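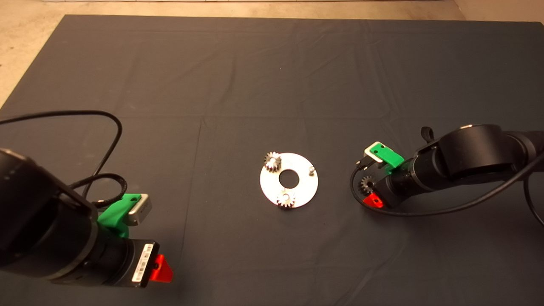 Flundo Project, Department of Mechanical Engineering, Golbridge

4. What We Should Have Budgeted For

4.1 The task came first, and then the shopping list

I'll own up to the order we did things in. When we wrote the equipment request for Flundo, we had already picked the task: put small spur gears onto the pins of a round metal plate, with two arms working over one table (Figure 1). It looks like an easy task on paper. A gear has a hole, a pin goes in the hole, and you're done by lunch! So the first version of our budget was mostly arms. We asked Kelleck for a quote on a pair, added a line called "workholding and misc.", put 400 dollars on it, and felt pretty good about ourselves.

That misc. line is what most of this section is about. I'm writing it up at some length because the papers we read while planning gave us plenty on control and learning and almost nothing on what a small lab should set aside for the dull parts, and I would have loved to steal somebody's list.

We planned over 36 months, with the arms bought at the start and everything else spread out behind them. The quotes we used are all from before 16 July 2022, when we froze the plan and stopped fiddling. If you're reading this much later, please ignore the prices and look at the proportions.

4.2 Fingers, pads and other things that wear out

The one item I underrated most was the gripper finger. We treated fingers as part of the arm, bought once. They're really more like pencils. The red shells take nicks, and the black grip pads on the inside faces go ragged at the edges (you can see the state of ours in Figures 2 and 3), so at some point you have to decide what counts as worn out. We had no rule for that in the plan. We now swap a pad when the lab's test gear slips in it twice in one morning, and we budget fingers as a yearly supply, right next to tape and printer filament.

Printed brackets go on the same line. A bracket costs very little in plastic and quite a lot in somebody's afternoon, what with the reprint, the refit and the new camera check. For the first year I logged every hour we spent on parts like these, and the total came to 127. At our student pay rate that was more than the plastic, the pads and the screws put together, and it had no line in the budget at all. It went under "research time," which I suppose it sort of was.
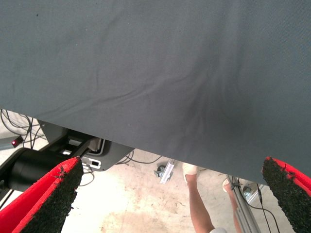 A comment we got back on the first draft of this section was that labs our size shouldn't be printing brackets or gluing pads in the first place, and that a service plan from the arm vendor would have swallowed those hours for a fixed yearly price. The same reader felt we were making our own labor look free and then acting shocked when it wasn't.

That's a fair hit, and we went back and priced it. The Kelleck plan we were offered covers the arm itself, meaning the joints, the motors and the controller. It stops at the wrist. Anything we bolt on past that point is ours to look after, and everything that had eaten our time was past that point. So the plan would have been good insurance against a kind of trouble we mostly didn't have, and no help with the kind we did. I still think a lab running stock grippers should take the comment seriously. For us the better fix was boring: we gave the hours their own row and asked for them openly.

4.3 Table, cloth, floor, cable

Next come the things around the robot. A few of these sound too small to plan for, and they are small, but they hold up a project in a way that a late software feature never does.

Table covering first. We use plain dark cloth, and I'd budget for more of it than you think. Bright metal parts on bare metal or glossy plastic gave our cameras a miserable time in the early trials, and a matte dark surface was the cheapest improvement we made all year. Cloth wrinkles, though, and it picks up specks and smudges, so buy enough to change it. We also lost a good while arguing over whether to iron it (we don't).

Then cable. Every arm arrives with cable, and every camera and gripper you add brings its own, and they all want to go somewhere. Our plan had nothing for clips, sleeves, longer leads or spare connectors. If I did it again I'd set that money down per arm, on day one, before anyone has had a chance to get used to the tangle.
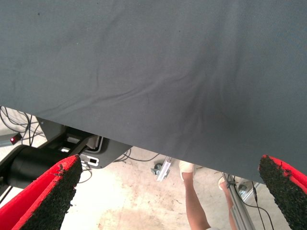 Floor space belongs in the budget too, even if your department doesn't charge for it. We drew our floor plan using the table and the reach of the arms and forgot that people have to stand there as well, to reset parts, to hand things over, or just to look at what went wrong. A workable rule for us has been to draw the cell, then draw a person on every side that needs resetting, and only then decide how many cells fit in the room. Our original drawing had a second cell in it. It went away as soon as we added the people, and so did the second pair of arms we had been hoping to squeeze into the request for December. I was sad about it for a week or so, and then relieved.

4.4 Parts to practice on

Gears are cheap. That was our whole analysis of gears in the first plan, and it wasn't wrong, it just missed the point. The cost sits in the matching. A gear that's a hair tight on its pin turns a gentle insertion into a fight, and if you mix batches you can't tell a bad policy from a bad part. We bought our first gears from whoever had them in stock and ended up with a drawer where the finish alone told you they hadn't come from one place. Later we ordered a full set from Hattori in one go and kept them in a box marked for measured trials. The mixed drawer stayed in use for practice, where a bit of variety does no harm.

Figure 4 is from the single-gripper part of the work, with one gear over the plate and two more lying on the cloth. For planning, the question to ask is how many loose parts a trial needs at once and how many you want in reserve when one gets chipped or rolls off and hides. We settled on almost 6 sets per cell, the last one being a gear short.

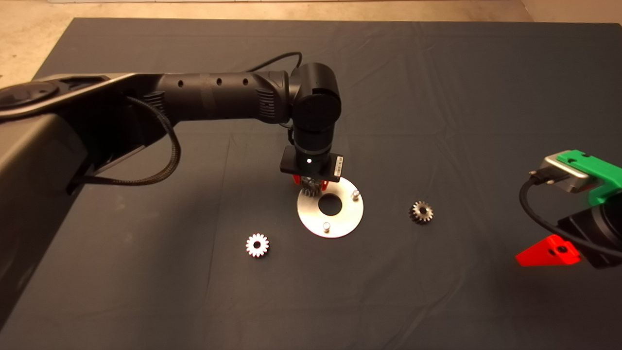

Plates are the opposite case. We needed very few of them, and each one took a long time to get made, so a plate should be ordered early and ordered twice. We had one plate for far too long. When its pins needed attention the whole cell sat idle, arms and all, over a piece of metal you could lose in a desk drawer.

So the version of the plan we use now is built backward from idle time. For each item we ask what stops if it fails tomorrow and how long the replacement takes to show up. Anything that stops the cell and takes more than a week gets a spare in the first order, and the money for that comes out of the arm line if it has to. In our case that meant dropping an optional add-on from the Kelleck quote, and I can't say anyone in the lab has missed it. The revised rows, with our own prices taken out and the hours left in, are listed in Appendix B.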